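Home | Tickets | Known Issues | Forum

8 February 2026, opened by Zsófia Szalai

Ticket 662: Drondby, save file does not load after the Vostow chapter

Problem

I play Drondby on PC, version 2. After I finish the Vostow chapter, the game saves by itself and I go back to the main menu. When I press Continue, the loading bar stops at 69 percent and stays there. I waited long enough to make a tea. My older manual saves load normally.

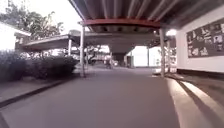 I have already verified the game files and turned off all mods. The result is the same. Kálmán Bodnár from the forum asked me in which place the autosave was made. It is the covered walkway before the school level, the one with a metal roof and thin posts on the sides, similar to the roof over the path in my first picture. Maybe this helps you to find the correct checkpoint.

Steps tried

1. Deleted the shader cache. No change.

2. Moved the save folder out of the cloud and started offline. The bar stops at the same place.
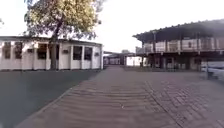

3. Renamed the autosave to a manual slot. Now the game shows "Error 2000" and closes.

Reply from Bence Orbán, support

Thank you for the clear report. Error 2000 means that the quest list in the save is damaged. Please attach the file and the log. Do not overwrite the slot.

Update from Zsófia Szalai

Both files are attached. I keep the slot as it is.

Status: waiting for developer

We use cookies to keep you signed in. Accept | Settings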